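Tote bag

Last updated in August by Zsófia Halász

A tote bag is a large, open-topped bag with two parallel handles that rise from the sides. It usually has no zipper or other closure, though some have a snap or a short tie. Totes are carried in the hand or over the shoulder and are used for groceries, books, beach gear and everyday items.

Name

The verb "to tote," meaning to carry, has been used in American English since at least the 17th century. Its origin is uncertain. The noun "tote bag" came into general use much later, in the 20th century.

History

Bags of plain cloth with loop handles have been made in many places, and no single inventor can be named. In the United States, heavy canvas bags were sold in the 1940s for hauling blocks of ice from the car to the icebox. They turned out to be handy for firewood and gardening tools as well, and later versions with colored trim were sold for general use.

By the 1980s bookstores, public broadcasters and museums were giving away or selling printed totes. The printed cotton bag became a cheap form of advertising, and in some cities a mark of which shops and events a person went to. In the 2000s, taxes and bans on thin plastic bags in many countries led supermarkets to stock reusable totes near the registers.

Materials

Canvas is the most common material for a sturdy tote. It is a plain-weave cloth, now mostly cotton, though it was once often made of hemp or linen. Lighter promotional bags are made of cotton sheeting, which folds small but stretches under weight. Jute is stiff and strong but sheds fibers and does not wash well. Nonwoven polypropylene is the usual material of the low-priced supermarket bag. Nylon and recycled polyester are used for bags that pack into a pouch.

Unbleached cotton has a natural cream color, often with small dark flecks of seed. Many makers leave it undyed, and it takes screen printing well. 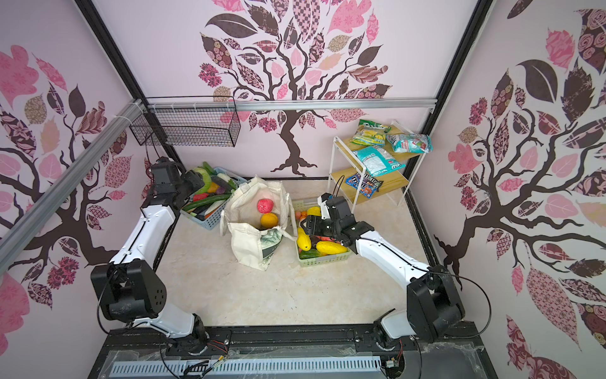 Construction

The simplest tote is made from 2 rectangles of cloth sewn along the sides and bottom. A bag made this way lies flat and has no base. To give it depth, the maker either sews across the bottom corners, which is called boxing, or adds a separate strip of cloth called a gusset. A boxed or gusseted bag in stiff cloth can stand up by itself while it is filled.

Handles are cut from the same cloth or from cotton webbing. The point where the handle meets the bag takes most of the strain and is normally sewn with a square crossed by an X. On better bags the handle webbing runs all the way down the panel and under the base. The Vireck pattern, a home sewing pattern named for the town where it was first sold, uses one continuous loop of webbing for both handles and can be cut from a single yard of cloth.

Manufacture

Small workshops still make totes, often as a sideline to sails, awnings or work clothes. The Vincze workshop began as a maker of flour sacks and moved to shopping bags when millers switched to paper. It employs 27 people and finishes around 400 bags on a normal working day. Skumberg, a former awning maker, sews a heavier bag with a double base. The grocery chain Grodeo sells both types.

Printing is done before or after sewing. Printing on flat cut panels gives a cleaner edge, while printing on finished bags lets a seller order small runs. Plant motifs, shop names and line drawings are the most common designs.

Environmental effects

Growing cotton takes a good deal of water and land, so a cotton tote must be used many times before its overall impact falls below that of the thin plastic bags it replaces. Published estimates of the number differ widely depending on what is measured. Litter is usually counted separately, and here cloth bags do better.

Care

Cotton totes can be machine washed in cold water, though unwashed canvas may shrink and prints can fade. Bags used for raw meat or loose produce should be washed often. Jute bags are wiped clean and air dried.

See also: Basket, Canvas, Reusable shopping bag, String bag

14 shares | 3 comments

Contact | Copyright | Back to top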